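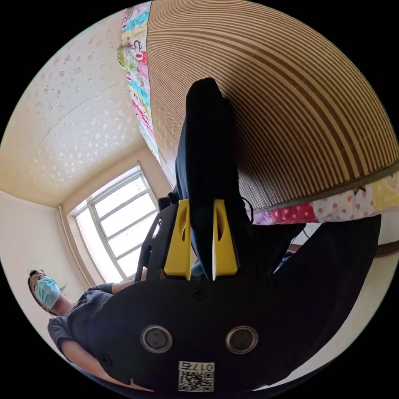
The gripper started life on a bench at the Priltport shared workshop, between the drill press and somebody's half-finished canoe. "I only wanted something that could pick up a sock," its builder laughs. "Then I got hooked!"

She's now on version 12 of the yellow fingers, and can talk about their shape for as long as you'll let her (we let her, happily). "Fabric's the best problem. It slumps, it folds, it never sits the same way twice. Trousers are my favourite."

The body took two months of evenings and 15 test prints, each one a different colour until the black filament went on special. Next she wants to try towels, then a fitted sheet. "Everyone at Butness says I'm mad to try the sheet," she says, already sketching a wider fingertip on the back of my notes.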